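Thursday, March 19, 2020

**1/** Okay, a thread about teaching a robot arm to do a small, dumb chore by hand. I've been at this for two weeks now and I have opinions. Mute me if you're here for the bread pictures.

**2/** Quick background for new people: I do demos for a little project called Pleker. A demo is me holding a controller, driving the arm through a task start to finish, and saving the whole run. Then I do it again. Then again. The learning part happens later, on a machine that isn't mine, and I mostly hear about it from Korkor Ankrah in the form of a plot with an arrow on it.

**3/** My count for this week is 73 good runs. Good means I finished the task and didn't do anything weird in the middle. I've got a folder called "weird in the middle" and it is not small.

**4/** What counts as weird? Stopping to think, mostly. When you stop to think, the arm just hangs there, and that pause goes into the recording like everything else. So later the robot learns to get close to the thing and... hang there. Very polite. Completely useless.

**5/** So I decide everything before I press record. Which side I'm coming in from, how far open the fingers are, where I'm going to let go. I say it out loud like I'm giving somebody directions to my house. "Over, down, close, up." My neighbors must love me.

**6/** The other thing is speed. Everybody starts too slow (me too!) and then somewhere in the second hour you get cocky and start whipping the arm around. Both are bad. I put on the same playlist every session now and try to move with it -- my runs got way more even after that.

**7/** Hardest habit to break was using my own eyes. I'd lean over and peek around the arm, get a lovely clear view, and make some beautiful move that makes no sense from the wrist camera. The robot doesn't get to lean! So now I drive from the wrist feed only, with my chair turned to face the monitor.

**8/** It's a strange way to look at a workspace. The fingertips are always right there at the bottom, whatever you do, and you end up steering by odd bits of the background. I know I'm lined up by where the post crosses the lily on the wallpaper.

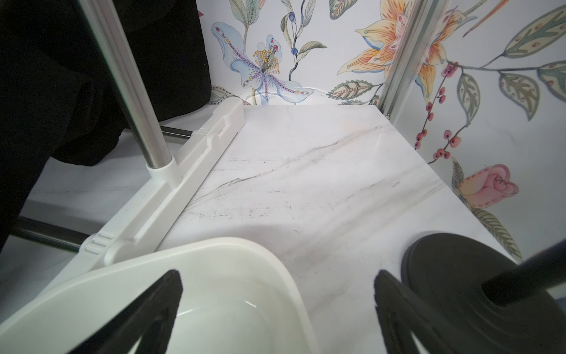 **9/** Fiifi Ofori wants to know why I don't just grab the arm and push it through the motion, like they did at Lambrakis, no controller, no lag, done by lunch.

**10/** Fair question, and I did try it. Pushing by hand feels amazing for the first ten minutes. You can feel when the fingers touch something, which you just don't get through the controller. But my hands and sleeves ended up all over the camera view, and I really didn't want it learning that a sleeve shows up right before every grab.

**11/** Also my wrists got sore. I'm not proud of it.

**12/** Where I do still use hand guiding is for the start pose. I'll push the arm to where I want it, save that, step back, and drive the rest remotely. Fiifi says that's cheating on both methods at once. I say it's a start pose, Fiifi.

**13/** Somebody in my messages asked about the controller. It's the Andent one, with the trigger that squeaks. You can set how far the arm moves for each bit of hand movement and I'd turn that way down when you're new. I had mine cranked up back in December and every run looked like I was swatting flies.

**14/** Things I'd tell myself from two weeks ago:

- move the objects a little between runs, even when the last spot was working great
- if you miss a grab, back off and try again, then ask whoever trains the model whether they want that run
- clean the camera lens before you start blaming the lag
- eat something first

**15/** On the missed grabs -- Korkor does want them, if the recovery is clean. I'd been throwing those out the whole first week! Her reasoning is that the robot is going to miss too, and it should see what a person does next. So I went digging back through the weird folder and rescued a bunch.

**16/** What I still can't get right is letting go. Picking up, fine. Letting go, I open too early, or I open and yank up before the fingers are clear and knock the thing sideways. If anyone out there has a trick for releases over remote control, I'm all ears.

**17/** Next up is the same chore on the Illarari setup, which has a different arm and a longer reach, so I get to be terrible at it all over again. I'll post the first batch when I've got one. Bread tomorrow, probably.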